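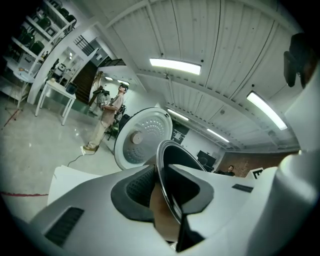 Tamis is a hand-held gripper and the recordings that come out of it, put together on evenings and spare afternoons at the Barkness shared workshop. You hold the thing like a power tool, squeeze, and the fingers close on whatever is in front of them while the camera on top keeps a record. No arm needed! The idea is that you teach a robot kitchen chores by doing them yourself with the same fingers the robot will have later. Thin edges are what I care about most right now: a pot rim pinched upright between the dark pads, with the rice cooker's inner lid standing right behind it, is just the kind of grasp the first set of fingers couldn't do. The old ones were flat and hard. The new ones are thick and rubbery, and I am extremely happy with them.

This README covers the build and the data together, because they live in the same repo and I kept forgetting which file I had explained things in.

Status

Release 2, March 2025. Works, gets used, still changes. If you have files from the first release, read "What changed" before you mix them.

What is in here

hardware/ has the part files for the finger carriers, the trigger linkage and the camera bracket, plus the drawing for the pads.
firmware/ is the trigger board code. It reads the finger opening and stamps it with the time.
yu/ is the recorder and the viewer. Yu started as a script for checking whether the clocks agreed, and it grew.
data/ has a small sample. The whole set is too big for the repo; the fetch script in yu/ gets the rest.
notes/ is my build log, cleaned up a little. The entry about the stripped screw is long. Skip it unless you also have a stripped screw.

The build

Start with the fingers and work back. The carriers ride on a short rail and are tied together, so they always meet in the middle. If one of them lags, loosen the rail screws, close the fingers on a piece of card, and tighten again with the card still in there. That little trick saved me a whole afternoon the second time, after costing me a whole afternoon the first time.

The pads slide onto the carriers from the front. Glue them only at the back edge. I glued the first pair all over and they came off in crumbs when I wanted to change them. The facing surfaces should be parallel when they touch a flat object and toe in just a hair when empty. A thin rim then gets caught near the tips, where you want it, and doesn't slide down to the root.

Keep the vents in the shell clear. They are easy to cover with a palm or a strip of cable tape, and the board will slow its clock when it gets warm. You get recordings that look fine and drift a little by the end, which is maddening to track down.

The camera bracket needs both of its screws and a drop of thread lock. The view is very wide and very round, so you see a lot of ceiling and a lot of your own gripper, and that's useful: the pads are always in the same spot in the picture. If they move between sessions, your bracket moved. Yu has a check for it:

yu check-mount last_session

It compares the pads' outline with the one saved when you calibrated, and complains loudly if it doesn't fit. Please run it. I love this check more than is reasonable.

Recording

Charge everything first. Start Yu, wait for the tone, open and close the fingers fully, and then do the task. That full open and close is how the finger signal gets lined up with the video, so do it at a normal speed and in view of the camera.

yu record --task pot_rim --who yourname
yu stop
yu view last

One clip is one go at one task. If you drop the pot, keep going and pick it up again. Drops are welcome! They get the tag "recovered" and they are some of the nicest clips in the set. If you stop halfway to answer the door, tag it "abandoned" and leave it in.

Move a little slower than feels natural. People coming to it new always whip the gripper around, and then the wide view smears at the edges.

The data

The full set has over 1000 clips. Nearly all are kitchen objects: pots, pot lids, bowls, spoons, a colander, the rice cooker and its parts. Every clip folder holds the same things:

video.mp4, straight from the camera, no unwarping
fingers.csv, time and opening in millimeters
task.txt, the task name and a line in the person's own words
tags.txt, which may be empty
mount.json, the result of the mount check

Tasks come in 6 families: rims, lids, handles, stacks, pouring and wiping. Rims is the biggest by a long way and wiping is thin. I don't much enjoy wiping and it shows.

Times in fingers.csv are seconds from the tone. An opening of zero means the pads are touching without squeezing. You will see small negative numbers when somebody squeezes hard, because the pads give. Leave those in if you train on the data; they are the closest thing to a force reading that we have.

Known problems

Shiny rims. Overhead lights put a bright line on metal edges and it slides along as you move. A tracker that likes bright lines will happily follow the reflection and leave the pot behind. I have been using the finger opening to decide when contact starts and treating the picture as backup.

Perforated lids are hard on the video compression. The little holes crawl from one image to the next when the gripper moves fast. Use the higher bitrate setting if lids are your thing.

The trigger spring is too strong for small hands. Daryna Kuzmenko pointed this out after a long lids session and she's right. A softer spring is in the drawings folder as trigger_soft, untested for long use.

Some clips have other people in the background. The camera sees nearly the whole room, so this will happen to you too. Ask before you record, and ask again before you share. Yu can blur faces on export:

yu export --blur

The blur misses people who are turned away or partly hidden, so look through your clips by eye as well. If you find yourself in one of ours and want out, open an issue or write to me and the clip goes, no reason needed.

All of it was recorded by a small bunch of mostly right-handed people under bright indoor light. Don't expect anything trained on it to manage a dim kitchen in the evening.

What changed since the first release

New pads, much thicker and softer.
Rail stop moved outward so the fingers open wider.
fingers.csv is now in millimeters. It used to be raw counts. Run yu convert on old folders.
"failed" was split into "recovered" and "abandoned".
Fixed the viewer showing the last clip upside down on Veltden boards.

Wanted

Left-handed clips! Dim kitchens! Anybody who likes wiping! I would also love a better way to mount the pads, something you can swap with one hand and no glue. There is a half-finished dovetail in hardware/tryout that almost works, but it rattles.

If you build one, send me a note about where you got stuck, even if you got past it. The rail section above has been rewritten 2 times thanks to people doing exactly that.

License

Code under MIT. Part files and recordings under CC BY 4.0. Credit "Tamis, Barkness workshop" and you're set.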